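Splitting up a long disassembly task for training

gurnska_bench
We are recording teleoperated runs of a PC strip-down for the Flalwood project. So far we have 996 good ones. The policy copes with the early steps but gets lost once it has to handle the hard disk. Should we keep recording full runs, or cut the task up? 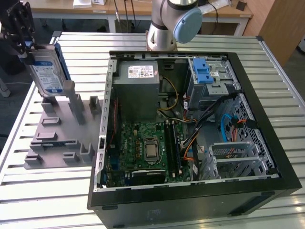 Each full run takes 7 minutes, so I'd like to decide before Monday.

Frota
Cut it up. Record the drive step alone, starting from different arm positions, and put the tower at a slightly different angle each time. Keep your full runs and label where each step begins. Keep failed grasps too if the operator recovers, but tag them.

jotadmont2
more data. we had 1136 and it was still bad at cables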